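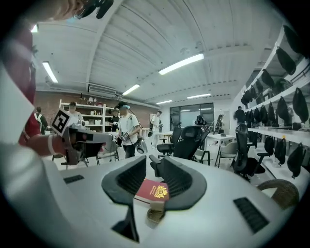

Dark red cover with gold crest and lettering.

Visit report: Manninen bindery and board store, April

The Manninen works occupies two floors of a former grain warehouse. The ground floor holds board, cloth and paper; the upper floor holds folding, sewing and casing-in. Visitors were taken round in groups of six, starting at 14:00, and the tour followed the order of production apart from the store, which was left until last.

Folding is done on a buckle machine for text papers and by hand for anything above 170 gsm. Grain direction is checked on every delivery by tearing a strip each way. Csaba Halász, who runs the floor, said that cross-grain stock was the main cause of returns last year. The sheets are then pressed overnight before they go to sewing.

There are three sewing machines, one of them kept for short runs and repairs. Thread is polyester for ledgers and linen for everything else. Sewn blocks get a first coat of cold PVA, a mull lining and a second coat. I asked about hot melt and was told it is used only for pads.

Casing-in was the most useful part of the visit. Cases are made from 2 mm board for standard work, and the hinge gap is set at 7 mm – wider than we use, and worth a trial on our thicker volumes. The cloth turn-in is 15 mm on all sides. Corners are cut with a fixed jig so that the allowance stays the same from one operator to the next.

Foil blocking is carried out in a side room with its own extraction. Gold foil on book cloth runs at 110 degrees with a short dwell; coated papers need less heat. Barnabás Kun showed what happens when the dwell is too long: fine lettering fills in first, and the edges of larger shapes follow. Brass dies are kept for repeat orders and magnesium for single jobs. The dies are filed by customer, so finding an old crest takes some time.

The store is held at 50 per cent relative humidity. Board rests there for nearly 14 days before cutting. The reading is logged twice a shift, on paper.

Parking is at the rear, by the Loltari yard. The stairs to the upper floor are steep and there is no passenger lift.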